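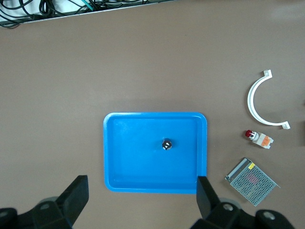
一只浅盘能省下多少时间?Gendale发布小件分盘整理试行结果,并附上保留意见

12/20/18,Gendale零件与耗材部发布

Gendale今天公布电工小件分盘整理的试行情况。试行用的办法很老:桌面上放一只带边的塑料浅盘,接下来要用的那一件放进盘里,其余的留在桌上。供应商Skisar把这套做法叫作“单件焦点整理法”,随浅盘附送一本小册子,册子里说它能“重塑工作台”。我们用过以后,认为“重塑”两个字过重。浅盘是好用的浅盘,我们愿意说到这一步。

按惯例,这类新闻稿应当从一个激动人心的数字讲起。我们手上也有数字:试行期间登记入盘的小件共2,557件。这个数字说明有人认真填了登记表,至于它能不能说明效率提高,我们看不出来。试行之前没有做过同样的登记,也就没有可以拿来比的东西。Skisar希望我们在标题里写“显著提升”,我们没有写。

为什么要整理

电工小件的麻烦,做过配电箱或者操作盒装配的人都清楚。按钮头、底座、管卡、护圈、小型断路器,单看哪一件都不难认,混在一张桌子上就难说了。黑色的小圆件尤其讨厌,放在深色桌面上,灯光稍微偏一点,就和影子混在一起。Gendale原来的做法是倒在桌上,用手拨,拨到哪件算哪件。熟手这样干并不慢,新来的人则常常拿错,装到一半再拆。

今年10月,部门主管Paula Hodoroagă提出试用浅盘。她本人对供应商的说法也不怎么买账。“我在三家厂待过,每一家都有一套整理方法,每一套都有个好听的名字,”她说,“过一阵子再去看,盘子里装的是回形针和茶包。我同意试,条件是不搞培训大会,不贴标语,桌子还是原来的桌子。”

这几个条件都做到了。桌子没有换,还是灰褐色的哑光台面,上面该有的擦痕一条不少。台面边缘外的线缆也没有借机整理,黑色的线照旧绕成一团。Skisar的代表看过现场,建议先把线理好,我们没有采纳。线缆归另一个部门管,写进这份新闻稿已经算是越界了。

具体怎么做

做法写出来很短。散件放在台面上,不要求排齐。浅盘放在顺手的位置。要装哪一件,先把哪一件放进盘里,核对型号,再拿去装。盘里一次只放一件。装完回来,再放下一件。

我们用了蓝、绿两种颜色的浅盘。小册子里有整整一章讲颜色:蓝色使人专注,绿色使人放松。我们问过这一章的依据,对方答应补寄资料,到发稿时还没有收到。就我们自己的观察,蓝盘和绿盘的区别在于一个是蓝的,一个是绿的。深色的小圆件放在蓝底上很显眼,这倒是真的,比放在台面上容易找。白色的断路器放在绿盘里同样一眼就能看见。换成别的颜色,只要和零件的颜色差得远,想来也行。我们没有试过黑盘,也不打算为了证明什么去买一只。

盘子的边沿比颜色重要得多。圆的东西会滚,有边就滚不出去。圆角也有用,手指能顺着盘底把小件拨上来,直角的盒子做不到这么顺。这两点小册子里一个字都没提。 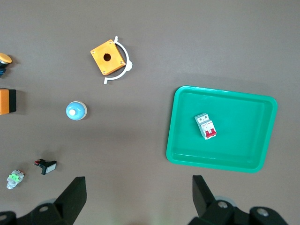

哪些地方有用,哪些地方没有

先说有用的。断路器上的标签很小,字更小,拿在手里一边走一边看,多半看不清。先放进盘里停一下,弯腰看一眼,再和工单对,拿错型号的情形少了。少了多少,我们不报,原因前面讲过。装配组的人普遍说“停那一下”有好处,也有人说,没有盘子一样可以停。这话我们反驳不了。

再说没有用的。形状差别大的零件,用不用盘都一样。橙色的按钮盒摆在台面上,中间一个圆孔,谁也不会把它看成别的东西。黄色的蘑菇头按钮也是这样。为这些东西走一遍入盘的步骤,纯粹是多拿一次、多放一次。试行到后半段,装配组自己就不再把大件放进盘里了,登记表上还照填,我们是后来才知道的。上面提到的2,557件里有多少属于这种情况,已经查不清楚。

白色的半圆件是个中间情形。管卡和护圈都是弯的,颜色又接近,堆在一起确实会认错。可是盘子解决不了这个问题。一件护圈靠在按钮盒旁边,看上去像是已经配好了,实际配没配,还得拿起来看。我们后来给这类零件单独加了分格盒,盒子是仓库里的旧货,没有花钱,也没有名字。

关于“单件”这条规矩,意见分得最开。小册子要求盘内永远只有一件,说放第二件就“破坏焦点”。装配组试了几天,按钮头和底座本来就是成对用的,非要分两趟放,大家觉得荒唐。现在的做法是:成对使用的零件可以一起入盘,其他的仍然一次一件。Skisar认为这样已经不能叫“单件焦点整理法”,我们没有意见,可以不叫。

费用与后续

试行设2个工位,浅盘一共买了10只,其中8只仍在使用,剩下的一只裂了角,另一只下落不明。有人在食堂见过一只很像的蓝盘,里面放着糖包,没有登记编号,不便认定。

同类浅盘Chiriac也有供货,价格低一些,不附小册子。我们把两家的盘子放在一起用过几天,边沿高度差不多,Chiriac的盘底稍滑,小件拨起来略微费劲,垫一张纸就没有这个问题。下一批采购向哪家下单还没有定。Skisar表示可以提供“进阶课程”,内容涉及多盘协同。我们暂时用不上。

Danov装配点已提出参加下一轮试行。那边的工作台窄,浅盘放上去,台面就去掉一大块,散件往哪儿摆还要重新想。Hodoroagă的意见是先不发盘子,先去看一天人家怎么干活。“他们那边拿错件的情况本来就少,”她说,“如果没有毛病,我不想送一副药过去。”

下一轮会做两件这一轮没有做的事。一是开始之前先登记,把拿错、返拆的次数记下来,记够了再放盘子。二是大件不入盘,也不再填表,省得又得出一个好看而没有用处的总数。登记表已经改短,只留型号、工位和是否返拆三栏。如果结果显示浅盘没有作用,我们同样会发一份新闻稿,篇幅大概会比这份短。

有几家同行来问,能不能参观。可以,只是请降低期望。来了能看到的是一张桌子、一些零件和一只盘子,看完用不了一杯咖啡的工夫。不设讲解,不发纪念品,浅盘也请留在桌上。

关于Gendale

Gendale从事低压操作盒与小型配电组件的装配,产品包括按钮盒、带护圈的操作单元以及配套管卡。本次试行由零件与耗材部自行出资,未接受供应商赞助。浅盘按目录价购买,小册子为随货附送,需要的单位可来函索取,我们手上的几本都还很新。

媒体联系

Gendale零件与耗材部,Paula Hodoroagă。采访请提前预约,并写明想看哪个工位。关于颜色与专注力的问题,请直接询问Skisar。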